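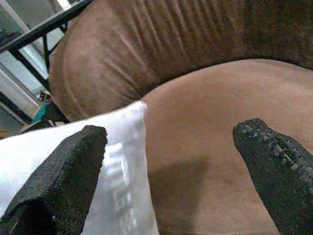
Brown microsuede couch, pleated back. The seams are where the crumbs go.

How to clean a microsuede sofa without wrecking it

Quick one because I keep getting asked. Microsuede, faux suede, microfibre suede, shops call it all sorts. Same job whichever name is on the label. Allow an afternoon plus drying time, and don't start at eight in the evening like I did the first time, you'll be sitting on the floor till bed.

Check the tag first

Under the seat cushions usually, or stapled to the underside. You want the letter code.

W – water based cleaners are fine.
S – solvent only. No water.
WS or SW – either.
X – hoover only. Stop reading after the hoovering bit, sorry.

No tag? Treat it as S. Ours had been snipped off by whoever owned it before so I went with S and it's been fine for years.

What you need

Hoover with the soft brush head and the thin crevice tool
Surgical spirit or clear rubbing alcohol, in a spray bottle
White sponge or white cloths, a few. Must be white. A blue cloth will give you a blue sofa
Soft nailbrush or a clean shoe brush
Bicarb if there's a smell
Old towel

I went through about 80 ml of spirit on one seat and one arm, so get the big bottle for a whole sofa. Valtider do a ready mixed upholstery spray that's OK but it's mostly the same thing with perfume in. The little Anach brush set is decent, the smallest one gets right into piping. Any old nailbrush does the job though.

Step 1. Hoover properly

Not a quick once over. Cushions off if they come off. Brush head on the flat parts, then crevice tool down every seam. If you've got a channelled or pleated back do each groove top to bottom, pulling it open a bit with your other hand. Same with buttons. Any grit you leave in turns to mud or gets scrubbed into the pile later.

Then go over the lot with the dry brush, all one way. Hoover again. Yes again.

Step 2. Bicarb (only if it smells)

Sprinkle, leave 20 minutes or longer, hoover it off. Keep it out of deep seams, it's a pain to get back out and goes to paste if you wet it. Skip this on dark colours unless you really need it, I was finding white dust for a week.

Step 3. Patch test

Back of the sofa, down low, somewhere facing the wall. Spray, wipe, let it dry all the way. Any colour on the cloth or a pale patch afterwards, don't carry on. Do not test it on the front because you can't be bothered to move the sofa. Guess how I know.

Step 4. Clean

Open the windows. No candles, no cigarettes, nothing lit – spirit burns. Turn off the fire if you've got one going.

Work in small patches, 4 inches across or a bit more. Spray till it's damp but not soaked. Rub with the white sponge straight away, fairly firm, back and forth then across. You'll see the muck come up on the sponge. Turn to a clean side as soon as it's grubby, otherwise your just moving it around.

Overlap each patch with the last one. If you leave gaps you get rings. And do the whole panel even when only the middle's dirty. A clean circle on a dirty cushion looks worse than the stain did.

Headrest area and arms take longest. Hair grease and hands. Might need two goes, let it dry between.

For W codes you can use a drop of washing up liquid in warm water. Foam only, wring the cloth out hard, then wipe again with plain water. Dries a lot slower.

Step 5. Dry and brush

It goes stiff when it dries. Don't panic! Everyone thinks they've ruined it at this point. Spirit dries in half an hour or so, water overnight.

Once it's bone dry take the soft brush and go in little circles till the nap lifts, then finish with long strokes all in one direction. On puffy channels brush down the length of each one, not across, or you get a patchy look where the light catches it. Some shading is normal with this stuff, it changes every time someone sits down.

Stubborn marks

Biro – spirit on a cotton bud, dab, don't rub.
Candle wax – ice cube in a bag, snap it off, then brown paper and a barely warm iron. Not hot, it's polyester and it'll melt.
Grease – cornflour on it for an hour, hoover, then step 4.
Chewing gum – ice again.
Blood – cold water on W codes only. Otherwise I'd get someone in.
Red wine – blot blot blot with the towel. Then hope.

How often

Hoover weekly if you've got pets, otherwise whenever you remeber. Full clean twice a year. I do ours in June with the windows open and once more before Christmas.

Leather sofa instructions are on a seperate page, don't use any of this on leather.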